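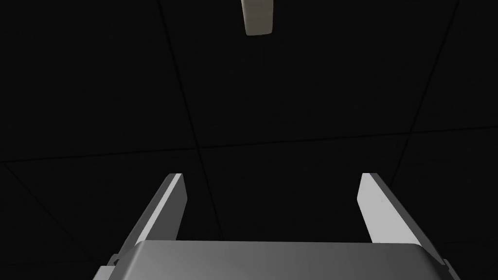 Wrist view in the sim, gripper open, block still far ahead of the fingers.

9:40 a.m. Back on the Kiveck cell model. Yesterday's complaint from Pejman was that the simulated wrist view and the real one disagree on where the fingertips sit, so every approach planned in the model arrives short. I started with the mount transform and left the controller alone.

The camera offset in the model was the one from the original drawing. Farzad replaced the real mounting plate in August and the new plate is 2 mm thicker. The drawing was never reissued. I measured the plate at three points with the calipers, got the same reading each time, and entered the new offset. Reloaded, opened the gripper, compared tip position against the reference. Better, but the tips were still low in the view.

11:15. Found the rest of it. Someone had set the camera pitch by eye and saved it over the calibrated value. Ulises keeps an export of the old settings on the shared drive, so I pulled the angle from there. Tips now line up with the reference at full open. At half open the left finger is slightly off, the right one is fine. I suspect the finger model and not the camera - will check the joint limits tomorrow.

The floor is still too dark. The seams between the panels are visible if you look for them, and the lower ones are nearly gone. Mojtaba wants the light raised before he runs anything with the detector. I agree, but one change at a time. Logged it as item 49 on the Skamell list and left the lighting as it was.

2:30 p.m. Ran 196 approach cycles with the new offset, block start position randomized. No finger contact with the floor. Two cycles stopped on a joint velocity warning, both at the far end of the reach, where the wrist has to straighten. Lowered the approach speed in that zone and reran those two starts. Both cleared.

Real cell: greased the slide, checked both finger screws, wiped the camera window. Cable strain relief is loose again at the wrist. I tightened it, but the clip is worn and needs replacing. Shirin has the part number and will order two, since the second arm has the same clip.

Backed up the config under a new name and locked the old one. Put a note in the Homent folder with the plate thickness, and asked Farzad to mark up the drawing. Finger joint limits first thing tomorrow, then the light.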